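Section 4. Opening the Chassis and Inspecting the System Board

4.1 Scope

This section applies to desktop computers received at the Nusura refurbishment center for inspection and reassembly. It covers opening the chassis, examining the system board in place, and recording its condition. Removal of the board is covered in Section 5. Staff who have not completed the bench safety course may not carry out the steps below without supervision.

4.2 Before You Begin

Have the following at the bench:
- Antistatic wrist strap and grounded mat
- Screwdriver set, including the magnetic pickup tool
- Parts tray with lid
- Soft brush and canned air
- Inspection record, Form 181

CAUTION: Disconnect the power cord and all external cables before opening any unit. Press and hold the power button for ten seconds after the cord has been removed.

CAUTION: Do not open the power supply housing under any circumstances. Units with a damaged power supply are to be tagged and moved to the Kobori shelf.

4.3 Opening the Chassis

1. Place the unit on the mat with the removable side panel facing up.
2. Attach the wrist strap and clip the lead to the mat.
3. Release the side panel. Depending on the model, it is held by a latch, by thumbscrews, or by both.
4. Slide the panel toward the rear and lift it away. If it does not move freely, check for a security screw before applying force.
5. Put all screws in the parts tray and close the lid.
6. Remove loose dust with the brush. Hold any fan blades still when using canned air.

NOTE: Keep the panel with its unit. Panels from similar models look alike but often do not fit one another.

4.4 Identifying the System Board

Confirm the maker of the board before ordering parts or consulting a service sheet. The name on the outside of the case is not sufficient, as some units arrive with a replacement board. Many manufacturers print their name directly on the board in large white letters. Where no name can be found, look for a part number label near the expansion slots or along the board edge.

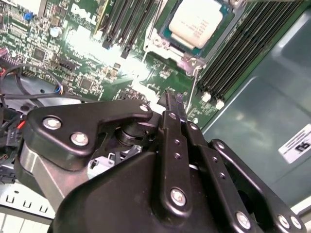 Figure 4-1. Open chassis with green system board. The DELL marking is at the upper left.

Enter the maker's name on line 2 of Form 181 exactly as printed. If a part number is also present, enter it on line 3. Leave line 3 blank if the number is not legible - do not estimate missing characters.

4.5 Visual Inspection

1. Examine the capacitors. The tops should be flat. Record any bulging, leakage, or residue.
2. Examine the small surface-mounted parts and chips for scorching, cracks, or missing pieces.
3. Check that each connector is straight and that no pins are bent.
4. Note the position of every jumper before touching it. A jumper that has been moved can clear stored settings.
5. Look for loose screws resting on the board. Retrieve them with plastic tweezers, not with the magnetic pickup tool.
6. Record all findings on the form and initial each line.

CAUTION: Hold tools clear of the board surface when they are not in use. The traces are easily scratched, and a scratched trace may not be repairable.

4.6 Disposition

Units with no findings proceed to power testing at Bench 81. Units with one or more findings are to be marked with a yellow tag and held for review by the bench lead. Boards with heat damage are not repaired at this center and should be listed for transfer to the Brosen facility.

Replace the side panel before moving any unit between benches, including units that will be reopened the same day.

Revision date: September 28, 2024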